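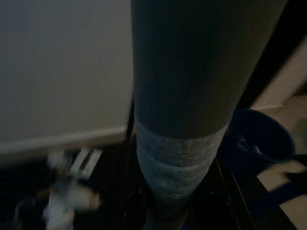 I've been hanging out for news on the old Trotness roadster, and on Friday I finally got some! Xiaoqing Luo rang from Werkstead to say the body is back on the chassis after 4000 hours of work, most of it spent on panels that other shops had told her to throw away. I'd been picturing a shiny respray in some loud colour, but she's gone for a plain beige-grey, much like the wall in the photo up top, and I reckon it suits the old girl. The car left the factory that way, according to the build sheet Jinlong Shen dug out, and he's a stickler for that sort of thing (he once sent back a set of door handles twice).

The engine is still the original Nedeljković six. It went away for a rebuild last winter and came home with new bearings, a recut camshaft and a bill I wasn't game to ask about. Xiaoqing has driven it up and down the laneway a few times and says third gear whines a bit, so the gearbox may have to come out again before the proper shakedown run. They want about 1000 kilometres on it before anyone lets it near a hill climb.

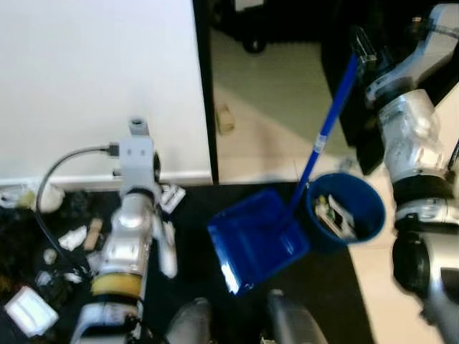

Black mat on the floor, green rug further back.

As for what's next, the car will be at the Otix classic weekend in August, parked with the other pre-war entries near the eastern gate. Jinlong is bringing the folder of old receipts along too, and if you ask nicely he'll let you leaf through it. I'll be there from 9 am with a thermos and far too many questions about the upholstery, which still hasn't come back from the trimmer.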